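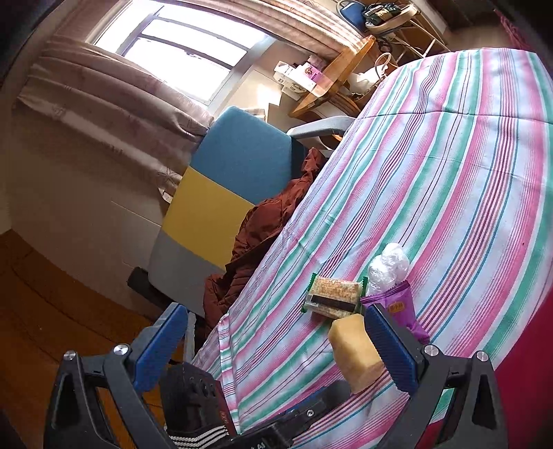 I have a rule about snacks in bed, and the rule is that I don't have them. I have had this rule since September, when I spent an evening picking sesame seeds out of a duvet cover with a strip of parcel tape, and I have kept to it in the sense that I now put the snacks on top of the covers and sit next to them.

The current problem is the cupboard. Our kitchen has one cupboard that isn't full of pans, and for the past two years it has been the place where snacks go to be forgotten. Things get bought on the way home from somewhere, or handed over by a relative at a railway station, or sent in a box with a jumper round them. They go on the top shelf. Then a newer thing goes in front of them, and that's the end of it until somebody needs the tin opener.

So on Saturday-ish terms (I had a day off, let's leave it there) I decided to have what my mother calls a turn-out. You carry everything to a flat place, you look at it, you are ashamed, and you put half of it back. The kitchen table had the ironing on it. The sofa had me on it. That left the stripy cloth, which I've written about before and won't again, except to say that it has been through the wash more often than anything else we own and it still creases as if it had a grudge.

First out was the yellow cake. I say cake. It might be bread. It comes as a thick plain block, and it sits in exactly that region between the two where the British palate starts to get nervous, because if it's bread then where's the butter, and if it's cake then where's the icing. I bought mine in Hudolside, at the shop next to the launderette, from a tray with no label. I asked what it was called and the woman said "the yellow one", so that's what it's called. It's mild and faintly eggy and gets better with tea. I had a lump of it for breakfast and another one at eleven, and I would like it noted that neither of these counted as a snack.

Then there's the cracker thing in the clear wrapper with green ends. I am fond of this because it looks like something you would find at the back of a builder's van. Tan, grainy, rectangular. In a different wrapper you might try to grout it. My friend Everaldo Meireles ate one standing up in our hall last year and has asked after them ever since, by which I mean he asks how they are before he asks how I am. I'd told him they were finished. They were behind the lentils.

And the purple bag. I can't read Chinese, so what's in the shiny purple bag has been a matter for speculation in this house since it arrived. I could point my phone at the label. I know there's a way to do that. But I've found that most of the pleasure in a mystery bag is in the period before you open it, when it could still be plums. The last one I translated turned out to be a very small sausage, and while I've nothing against a very small sausage, I'd been hoping for plums for a fortnight.

The rest of the turn-out went less well. I'll give the highlights.

Half a packet of Jesance wafers, folded over and held shut with a clothes peg. The peg was missed and has gone back to its family. The wafers had the texture of a damp beer mat and I ate two to make sure.

A jar of Flavo sandwich spread with 12 on the lid in marker pen. Neither of us knows what the 12 is for. It isn't a date, unless it's a year, in which case I don't want to talk about it.

Rice cakes. There are always rice cakes. I have never bought a rice cake and I've never seen anyone else buy one either. They went back on the shelf, where I expect they'll see us out.

An 800 gram bag of desiccated coconut, bought for a recipe that wanted a tablespoon. If you do the sums, and I did, sitting on the floor with a pencil, I could make that recipe every weekend for well over a year. We made it once. It was fine.

Sixteen sachets of hotel sugar, which I'm told are mine.

The proper way to finish a turn-out is to wipe the shelf, put the old things at the front and the new things at the back, and live differently from then on. I wiped the shelf. I had even bought a Kaplan stacking basket for it, one of those wire ones that's meant to double your storage, and I can report that it does fit in the cupboard provided you don't want to close the door. It is now on the landing with socks in it. The socks have never been so well displayed.

What I've done instead is set up a sort of departure lounge. Anything that ought to be eaten soon goes on a tray by the kettle, in plain view, so that we see it every time we make tea. The yellow one is there (what's left of it), and so are the green-ended crackers, and the coconut, which is too big for the tray and has to stand next to it like somebody's dad. The purple bag is there too, still shut. I've said we can open it when Everaldo next comes round, so that if it's sausage there's someone to share the blow.

A word on the crumbs. The yellow one is worse than it looks. It holds together beautifully until you try to break it neatly in half, and then it comes apart like wet sand and you're brushing at the covers with the side of your hand, and brushing only sends them into the creases. The trick is to gather the cloth up by the corners and carry it to the back door and shake it outside. I know this. I've given this advice to other people. What I did was flip the cloth over, crumbs down, and sit on it with a book until it got dark.

It's clean sheets tomorrow anyway. If anyone has a use for desiccated coconut that isn't macaroons, I've still got most of a bag, and I can post.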